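Clovura Hand-Held Collection: Frequently Asked Questions

Last updated Jul 28, 2025

This page answers the questions we get most often from people who sign up to record tabletop examples for the Clovura project, and from teams who want to use the recordings. If you have a booked session, please read the first two sections before you come in.

Before your session

What will I be doing?

You hold a gripper and use it to do small everyday jobs on a table: picking up a cup, moving it onto a plate, putting it back. Each try is recorded as one example. The learning system is later trained on many of these examples, from many people, so that a robot arm with the same kind of fingers can attempt the same jobs.

Do I need any experience with robots?

No. You do not need to write code or know how the training works. Most people get used to the gripper during the practice period, which is not recorded.

How long is a session?

A session is 2 hours, including setup and breaks. You can stop at any time. If you stop early, the examples you finished are still kept unless you ask us to delete them.

What should I wear?

Plain, dark, close-fitting tops are best. Loose cuffs catch on the fingers, and large prints can confuse the tracking software. Take off rings and bracelets. Glasses are fine. Closed shoes are required in the recording room.

Can I bring someone with me?

Yes, but they will need to sign the same consent form, as they may appear in the recordings. Children under 16 cannot enter the recording room.

During your session

How should I hold the gripper?

Hold it out in front of you over the table, with your elbows away from your sides. Open the fingers wider than the object, bring them down on both sides of it, and then close. Try not to close one finger first and drag the object toward the other. The system learns from that too, and it is a hard habit to train out.
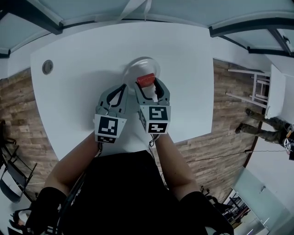

Move at the speed you would use at home. People tend to slow down when they know they are being recorded, and very slow examples have to be trimmed or left out. If you need to think about your next move, do it before you start the example.

What are the black-and-white patterns for?

They are markers. The software finds them in the video and uses them to work out position and angle. Please do not touch them, cover them with your hand, or try to wipe them. If one is coming loose, tell the operator and wait until it has been fixed.

What if I drop something?

Keep going if the object is still on the table and you can reach it. Recovering from a drop is a useful example. If it lands on the floor, say "stop" out loud and the operator will end the example. Don't bend down to get it while you are wearing the equipment.

Should I do the job the same way each time?

No. Start from different spots on the table, turn the object, and change the order if the task card allows it. Ten copies of one perfect movement teach the system less than ten slightly different ones. Follow the card on where each object has to end up, though. That part is fixed.

Can I talk?

Yes. Sound is removed before the files are stored.

My arms are getting tired. What should I do?

Ask for a break. Tired arms show up clearly in the data as shaking and short reaches. Put the gripper down flat on the bench and step back before you take anything else off.

Will my face be recorded?

It may be. The view from the gripper is very wide, and it takes in a good part of the room as well as anyone leaning over the work. 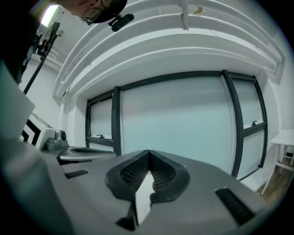
Faces are blurred automatically in every file before it leaves the recording computer. An operator then checks a sample of each session by eye. Raw files are deleted once this check has been signed off.

After your session

How many of my examples will be used?

It depends on the task. An example is left out if the markers were lost for too long, if the object left the table, or if the end of the movement is missing. This is normal and does not affect your payment, which is for time and not for results.

Can I have my examples deleted later?

Yes. Send us the session code from your receipt. We can remove your examples from all future releases. We can't remove them from a model that has already been trained, and the consent form says so.

Can I come back for a second session?

Yes, up to 2 sessions per task set. We limit this to keep any one person's style from filling the collection. A new task set opens in September and the count starts again then.

For teams using the data

How big is the collection?

The current release has 3858 examples. Task sets vary in size, and the largest, cups and plates, has some 1000 of them.

Which task sets are included?

Cups and plates, folding, and drawer items. The folding set is known as Drostier in the file names, and the drawer set is known as Bulbridge. These names have no meaning beyond telling the folders apart.

Are failed attempts included?

Yes, in a separate folder, marked with the reason for failure. Please don't mix them with the main set without reading the notes file first. Some early failures carry only the label "other."

Can we send in our own recordings?

Only if they were made with the same fingers and the same marker layout. Write to us before you start recording and we will send you the current layout sheet. Recordings made with the older layout can't be converted.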